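Sleep diary study: people in Zudbridge wanted

We are looking for up to 500 adults living in or near Zudbridge to keep a sleep diary for four weeks, starting in September. The study is run by Skuven and led by Sayaka Okabe. It looks at how bedtimes, evening meals and shift work affect the way people feel the next day.

You can take part if you are aged between 18 and 69 and usually sleep at the same address. Good sleepers and bad sleepers are equally welcome. We would especially like to hear from people who work nights or early mornings, as our last study had too few of them.

Each morning you fill in one page of the diary – when you went to bed, when you think you fell asleep, how often you woke and when you got up. There is a short form to complete at the end of each week, on paper or online.
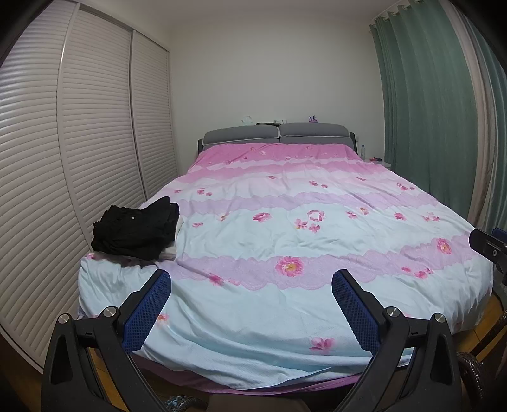
Do I have to change my bedtime for the study?

Keep to your normal hours, including weekends and days off. If you are ill or go away for a night or two, write that in the diary and carry on.

Everyone who returns a completed diary will get a £4 voucher for each week, plus a summary of the results when they are ready. You may leave the study at any point and keep the vouchers for the weeks you have done.

We cannot accept people who are being treated for a sleep disorder, or anyone who took part in the Adugna study.

To apply, ask for a form at the Skuven front desk or write to Sayaka Okabe at the same address. Forms must reach us by 26th February. Please give your usual working hours and say whether you would like the paper diary or the online one.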